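Speaker notes – "Small habits at a shared desk"
Imtiaz Khondokar, staff afternoon, Thursday

Slide 1 – Welcome
Say good afternoon, thank Tahsin Sultana for the invitation. Wait until the people at the back have found chairs. Tell them the talk is 40 minutes and questions are welcome at any time.

Slide 2 – Why I care about this
In May our office at Bukodport changed to shared desks. Before, each of us had one desk for years, with photos, a plant, a drawer full of old cables. I did not like the change. Say this openly, many in the room feel the same. Then tell the story of the missing stapler (keep it short, last time I spoke too long).

Slide 3 – The surface 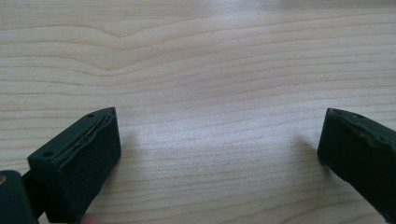 Light wooden tabletop, seen from close.
Main point: a desk belongs to the next person also. Ask the room: what do you do in the last 3 minutes of your day? Let two or three people answer. My own answer is that I used to close the laptop and run for the bus. Now I put my papers away first, and I still catch the bus on most days.

Slide 4 – What we asked the colleagues
We sent a short form to all teams and received 209 answers. Almost 40 of them wrote about noise, so I moved noise to its own slide. Many wrote about crumbs. Do not read the angry comments aloud, even if somebody asks.

Slide 5 – One place for the things that travel
The Sitico team keeps chargers, pens and notebooks in one container per person, and takes it to whichever desk is free. Simple, but they needed several weeks to agree on it.

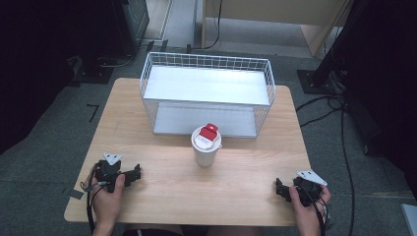 Mention that Gamage tried the same with lockers and people forgot the keys – pause here, usually they laugh. My advice is to start with one team and ask them again after 7 weeks. If they hate it, stop.

Slide 6 – Noise
Phone calls longer than a few minutes go to the small room. Explain how to book it. If Potetti colleagues are present, say that their booking page is separate.

Slide 7 – Questions
If there are no questions, ask Tahsin about the window desks, she has a strong opinion. Remind them to sign the list at the door.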